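Prernholm Forum > Manipulation > Software (perception, planning, control)

Thread: Policy trained on handheld gripper demos, is the bucket task telling us anything?

ngoc_nong
Posted 9:40 am

Splitting this off from the calibration thread so we stop burying it. For anyone new, I'm Ngọc Nông, I look after the training side of Lò, which is our fork of the Mindis stack. We collect with handheld grippers in people's homes, wrist view only, and train one policy for tidying and trash tasks.

The August checkpoint saw 2168 demos. On the trash task it looks good in replay. Predicted gripper poses sit close to the human's, and the open/close signal lines up nicely. On the arm it goes over the bucket, opens, hovers, and then sometimes goes back to the floor with the trash still between the fingers. Same weights, same observation size, same normalization.

I think it's the gripper width channel. Others on the team think we need more data. I'd like opinions before we go and collect more.

halfstep
Posted 9:58 am

I'll be the grump. "Predicted poses sit close to the human's" on replay means nothing to me. The policy is looking at frames the human's own hand produced. Of course the next pose is close, the hand was already going there. Run a baseline that just repeats the last velocity and tell me how far apart they are.

ngoc_nong
Posted 10:15 am

Fair. I did run that once on an older checkpoint and the gap was smaller than I wanted. Haven't redone it on this one. I'll do that.

Still, the failure happens at one specific moment, which makes me think it's more than general drift. I went through the demos looking for the point where the fingers are open over the bucket, and this kind of view is what the policy gets there:

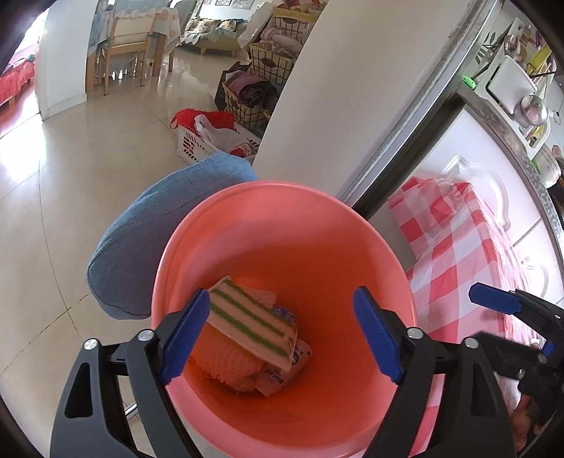 Training frame, trash task. Both pads open above the pink bucket.

Look at it as the network would. Pads open, trash underneath. Is that "just let go" or "about to pick up"? I can't tell from the one image and I don't see why the policy should. It gets two frames of history at the moment, so if the hand is slow, both frames look the same.

tarmac_owl
Posted 10:31 am

Okay, that's a better argument than the one you had in the calibration thread. There's a striped sponge or cloth sitting right on top of the pile. If I only had that frame I might go for it.

What does your tidying data look like? If you've got demos of taking things out of containers mixed into the same policy, you have two behaviors that share a view and want opposite motions. Average those and you get your hover.

halfstep
Posted 10:44 am

It's a diffusion head, isn't it? The whole sales pitch was that it doesn't average modes.

tarmac_owl
Posted 10:50 am

The pitch, sure. In practice it picks a mode, you execute a chunk, it picks the other one on the next chunk, and from the outside that looks like hovering. I've watched it do that on a drawer for an entire afternoon.

ngoc_nong
Posted 11:12 am

Yes, there are take-out-of-basket demos in the mix. Task text is supposed to separate them, but I'm not sure how much attention the policy pays to it. Swapping the text on replay barely moved the output when I tried, and I didn't like seeing that.

Execution horizon is 5 steps before replanning. Longer made the hover rarer and the grasps worse.

roltinham_dev
Posted 11:30 am

I maintain the dataset loader at Roltinham, so I have a stake in this. I don't agree that it's ambiguity. The people collecting with handhelds open the fingers early, sometimes well before they're over the target, and the width estimate lags the image. If your timestamps are off by even a couple of frames, then "open" in the label goes with "closed" in the picture, right at the release. That would give you an arm that carries the trash home again. Check the offset before you blame the architecture.

halfstep
Posted 11:37 am

You always say timestamps.

roltinham_dev
Posted 11:41 am

And how often was it timestamps?

halfstep
Posted 11:42 am

More often than I'd like. Carry on.

ngoc_nong
Posted 1:05 pm

Checked. Width comes from tracking the pads in the image itself, so it can't lag the way a separate sensor would. But we smooth it, and the smoothing filter isn't causal. So the label knows a little about the future and the live signal doesn't. That's my bug and I'm annoyed about it.

roltinham_dev
Posted 1:11 pm

There you go. Refilter with something causal and retrain before you touch anything else.

tarmac_owl
Posted 1:20 pm

I'd still do the history test. A causal filter won't make the text conditioning work, and you just said it doesn't. Take 800 of the demos, trash and take-out in equal parts, train small, give one run a longer history and one a proper text dropout schedule. Cheap enough to run overnight.

kestrel_b
Posted 1:48 pm

Lurker here, perception person. Has anyone asked whether the policy is keying on the room? In that shot you've got floor, a sofa, a kitchen counter, and the bucket is only part of the picture. If most trash demos from one home have that same background, the network can get its task from the kitchen and ignore your text completely. It would explain why swapping the text did nothing.

Hold out whole homes, not episodes. I'd bet your validation split is by episode.

ngoc_nong
Posted 2:02 pm

It is by episode.

halfstep
Posted 2:04 pm

Then every number in the August report is a number about rooms you've already seen. I'm not being mean, I made the same mistake for most of a year.

roltinham_dev
Posted 2:15 pm

The loader supports grouping by home. It's been in there for a while, the flag is off by default. Happy to argue about the default in another thread.

kestrel_b
Posted 2:19 pm

Off by default is a strange choice, I'll join you there.

ngoc_nong
Posted 4:36 pm

Velocity baseline on the current checkpoint is done. On average pose error the policy beats it by a hair. On the stretch before release it loses. So halfstep was right about replay, and I'm taking the replay plots out of our readme.

Plan for now: causal width filter, split by home, then tarmac_owl's small runs. The full set is 2554 demos with the new ones in, and I'm not asking for any more until the split is fixed.

tarmac_owl
Posted 4:50 pm

Good. Please log the width command next to the observed width on the real arm this time. Last time we had to guess it from video.

halfstep
Posted 5:03 pm

I'll believe the filter fix when I see it let go of something in a kitchen it hasn't met. Post the failures too, with the seeds.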